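The Weighing Table - Gallery - Westemside Makers' Rooms

Home / What's On / Galleries / The Weighing Table

I have been meaning to put this page together since April, and every time I sat down to do it somebody came in wanting to borrow the stapler. Anyway! It's Friday, the kettle's on, the rooms are quiet and I've got my notes out at last, so let's have a proper look at the weighing table.

For those of you who only come in for the evening sessions, the weighing table is the long brown one in the back room at Westemside. We bought it second-hand from an office clearance in Dretthorpe and it took three of us and a very patient van driver to get it through the double doors (I still have the bruise, or I like to think I do). It has turned into my favourite spot in the building. You can spread out on it. You can put a thing down and still find it after lunch, which I can't say for the table in the front room.
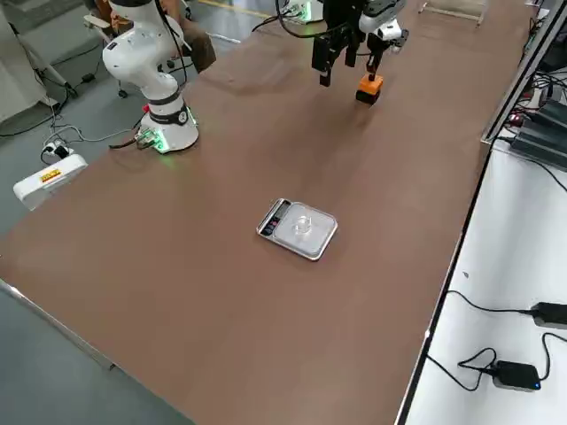 Words and gallery by Fadime Kahraman
Filed under: Back room, Tables, Small weights

The kitchen scale in the middle of the brown top, with a little clear cup on its steel platform. I do love a flat scale. The old one had a bowl that clipped on and pinged off again whenever you leaned near it, and with this sort you can pop any cup you like on top and get on with things. An orange block with a black lower part is hanging just over the table, and I'm very fond of that orange against all the brown and silver.

I had a few messages after the last gallery asking about the table and the scale and how we do things in the back room, so I'll put the answers here and then I can stop typing them out one by one.

The top

Several of you wanted to know whether we'd treated it. No, we haven't done a thing to it apart from a wipe with a damp cloth. It's smooth and it has a matte finish, so you don't get a glare off it in the afternoons, and small things show up nicely. The thin metal strip along the edge was there when it came to us. I was all for taking it off and I'm glad I got talked out of it - it makes the whole table look much smarter than what we paid.

The scale

We keep ours in grams and I'd ask you please to leave it in grams. Somebody switched it to ounces over the winter and I spent a whole morning thinking I'd lost my mind over a batch of dye powder. If you do change it, change it back!

Put your empty cup on first and let the number settle, then press the button to bring it back to zero, then add whatever you're weighing. If you take the cup off to fill it, put the same one back. They look alike but they don't all weigh the same, and with small amounts you will notice. For anything under 2 grams I'd go and ask for the little pocket scale from the office, as a kitchen scale was never meant for that sort of fiddling.

And don't lean on the platform. I know it looks like a nice place to rest your hand. It isn't one.

The cups

Clear ones are best. I tried coloured cups for a bit because they were pretty, and I couldn't see what was in the bottom of them, so those have gone to the children's table where they're having a lovely time. The clear ones come from Claluvel in sleeves of 80. We wash them and use them again until they go cloudy, then they hold buttons or drawing pins. If you've got a sleeve going spare at home, I will take it off you with open arms.

Booking the back room

The Cao room (that's the back room, the sign has finally gone up) can be booked through the front desk or by putting your name on the sheet by the door. Mornings are easiest. Please write the whole of your name, because we had two people down as "J" last month and they both turned up with cake, which was a very nice morning but not much got weighed.

Wipe the top down when you've finished, put the lid back on anything with a lid, and switch the scale off at its own button. It does go off by itself after a while - I'd just like the battery to last a bit longer than the last one did.

I'm hoping to do the shelves for the next gallery, if I can get them tidy enough to be seen. The top one is mostly jam jars and I make no promises.

Fadime

Back to all galleries
Next: The Button Drawers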